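Recording tidy-up demonstrations at a tool board: how we do it at Wedari

Written by Marlina Setiawan, with corrections from Thaddäus Kälin

I've been asked three times since January to write down how we collect examples for the tool-board task, and three times I've said "yes, next week". So, with a pot of tea beside me, I'm finally getting on with it. You'll need a two-armed robot you can drive by hand, a pegboard behind a table, and a good deal more patience than you think you have. I'm going to assume your cameras already record and that you can drive the arms without knocking anything over (most of the time!).

The task is simple to say. A few tools are on the table, and the robot should hang each one back on the board. One complete tidy-up, start to finish, is what I call an episode, and our first batch ran to 269 of them.

Setting up

Give yourself more hooks than tools. If every hook is full at the end, the learner has no reason to notice which one belongs to what, and you'll find it cheerfully putting tape wherever there happens to be a gap. Bolt the board down properly too. Ours at the Trultside workshop used to creep backwards a little each time someone pushed a tool home, and we lost most of a Thursday before Thaddäus spotted it.

Choose tools that ask for different grips. Scissors want to be taken by the handles with the loops left clear, pliers need holding close to the pivot so they don't swing open, and a roll of tape is a different animal altogether. We use all three sorts, plus screwdrivers, which go upright into a cup and are the ones everybody dreads.

Laying out the table

Shuffle the order between episodes, and turn things as well as moving them. People are surprisingly bad at being random. Left to myself I put the pliers on the right every single time, so I now draw a slip from a mug before each episode and do as I'm told. Keep the jaws and blades within reach of both arms for the first batch, then widen the spread once your driving has settled down.

Driving the arms

Bring the gripper over the tool with the fingers already open, pause for a breath, then close. That little pause is worth a lot, for it gives the learner a clear moment between "getting there" and "taking hold". Try not to correct in tiny nervous jerks. If you've come in crooked, lift away and come in again, slowly, as though you'd meant to all along.

Pliers, tape and a screwdriver at the tool board:
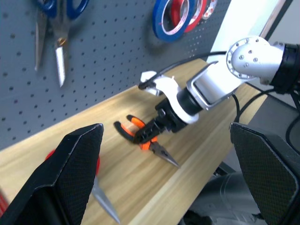
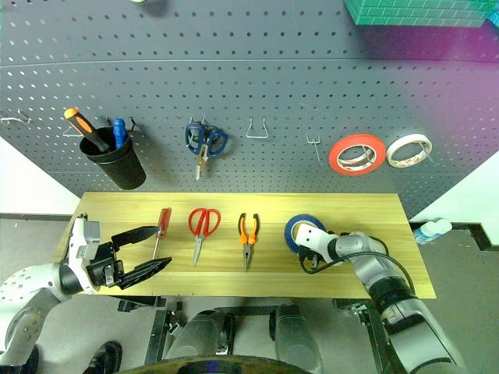
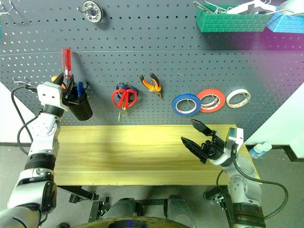
Decide before you begin what the spare arm does while the other is working. I like it raised and still, off to its own side, and I like it in the same sort of place every time. Thaddäus lets his drift about, and you could tell our recordings apart with your eyes half shut. The learner could tell them apart as well, and picked up a sort of aimless wave from his that took us ages to trace. We've since agreed on a resting pose and taped a sketch of it above the desk.

What to keep and what to throw away

Keep a fumble if you recovered from it neatly. A dropped screwdriver that gets picked up again is a lovely thing to have in the set, and I wish I hadn't deleted so many early on. Throw away anything where a person reached in to help, where a camera dropped out, or where you stopped halfway to answer the phone. From that first batch we kept 169, and the ones we lost were mostly down to hands reaching in. Mine, I'm afraid.

Label each episode straight after you finish it. I write down the starting order, which arm did what, and one plain word for how it went. Do leave a gap for remarks; "hook bent" has saved me more than once.

Checking as you go

After every 9 episodes, stop and play one back from each camera. Look for a wrist view that's gone blurry, a cable that's wandered across the lens, or a clock that's slipped so the wrist and head cameras disagree. Sutter, our playback tool, shows the views side by side, but any viewer that steps them together will do.

The Bollonport team started with a far bigger set than ours, 1048 episodes, and then found their head camera had been nudged partway through. They've been very gracious about letting me repeat that story, so please do the playback, even when it's late and you only want to get three more in before going home.

Next time I'll write up how we split the episodes for training, once Thaddäus and I have stopped arguing over it.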